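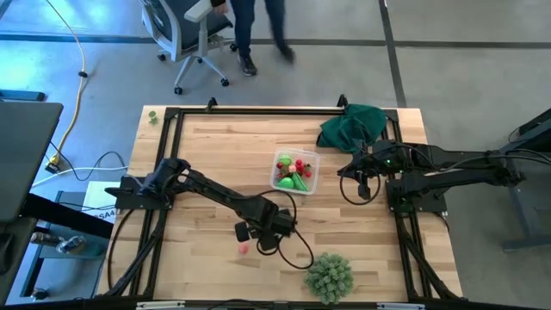 Chapter 7
Sorting and Putting Away

Tip a tub of toy fruit and vegetables onto a wooden table and you have everything you need to start this chapter! Sorting looks like child's play, and it is, but it's also the skill behind every pantry shelf, library cart and tool drawer you will ever use. By the end of the chapter you'll be able to write a sorting rule, test it, and hand it to a classmate who can follow it without asking you a single question.

Let's begin with the rule itself. A sorting rule tells you which things belong together and where they go. "Red things in the tub" is a rule. So is "anything that grows underground." Try both on a strawberry, a radish and a plum. Under the first rule the strawberry and the radish travel together. Under the second, the radish goes alone — same table, same toys, and a completely different result.

Then there are the strays. A squishy pink brain is no kind of produce, and a good rule has to say what happens to it. Does it stay on the table? Does it get a tub of its own? Write your answer down before you pick anything up.

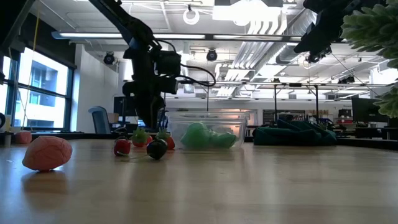
Beaudoin, whose class tried the first activity in March, wrote to us that the strays were the best part of the whole lesson, and that the groups argued longer over one odd toy than over all the vegetables put together. We love hearing that. An argument over a stray usually means the rule needs another line.

Words to know
Attribute: something you can notice about an object, such as its color, shape or size.
Category: a group of things that share an attribute.
Stray: an object that fits none of your categories.

Warm-up
Work in pairs. Choose a clear container and a handful of small objects, including at least one stray. Write a rule in one sentence, then trade rules with your partner. You have 30 seconds to put everything in its place. Keep your written rule, as you'll be improving it in Section 7.1, where we sort by two attributes at once.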